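# ¿Qué es un mosaico y cómo se hace?

Un mosaico es un dibujo hecho con muchos trozos pequeños pegados unos junto a otros. Los trozos pueden ser de piedra, de vidrio o de cerámica. Cada trozo se llama **tesela**. Si te acercas mucho a un mosaico, ves las teselas y las rayitas que quedan entre ellas. Si te alejas unos pasos, ves un pez, una cara o una flor.

## Un arte muy antiguo

Los griegos hacían suelos con piedras de río de distintos colores. Más tarde, los romanos empezaron a cortar la piedra en cubitos. Así podían poner las piezas más juntas y dibujar detalles pequeños, como las escamas de un pez o las plumas de un pájaro.

En Bizancio se usó mucho el vidrio. Algunas teselas llevaban dentro una lámina de oro muy fina. Se colocaban un poco inclinadas para que brillaran con la luz de las velas.

## Los pasos

1. **El dibujo.** El artista hace un boceto en papel, del mismo tamaño que tendrá el mosaico.
2. **El corte.** Se parten las piezas con unas tenazas especiales o con un martillo pequeño. En este paso hay que llevar gafas protectoras.
3. **La colocación.** Las teselas se pegan siguiendo las líneas del dibujo. Primero suelen ponerse las figuras y después el fondo.
4. **Las juntas.** Los huecos se rellenan con una pasta. Cuando empieza a endurecerse, se limpia con una esponja.

La dirección de las filas también cuenta. Si las teselas rodean la figura, parece que el fondo se mueve. Si van todas rectas, el fondo se ve tranquilo.

## Un mosaico para todos

Muchos mosaicos están en la calle, en estaciones o en plazas. El artista Shahram Safavi hizo uno en Orncombe en 1962. Se llama *La marea* y tiene 3839 teselas, de las que 419 son azules. Safavi lo montó en su taller, lo dividió en placas y llevó las placas una a una hasta el muro. 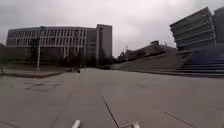

El arte que está al aire libre tiene que aguantar la lluvia, el hielo y el sol. Por eso se eligen materiales duros, que no pierdan el color. Si entra agua por una grieta y se congela, ocupa más sitio y puede levantar las piezas. Las personas que reparan mosaicos se llaman restauradoras. Limpian las teselas, pegan las que están sueltas y apuntan en un plano todo lo que han cambiado.

## Haz el tuyo con papel

Necesitas una cartulina, revistas viejas, tijeras y pegamento de barra.

- Dibuja a lápiz una forma sencilla, por ejemplo una hoja.
- Recorta cuadraditos de papel y sepáralos por colores.
- Pégalos empezando por el borde de la forma y deja un hueco pequeño entre ellos.
- Rellena el fondo con otro color.

**Palabras nuevas**

- *Tesela:* cada pieza de un mosaico.
- *Boceto:* dibujo que se hace antes de la obra.
- *Junta:* espacio que queda entre dos piezas.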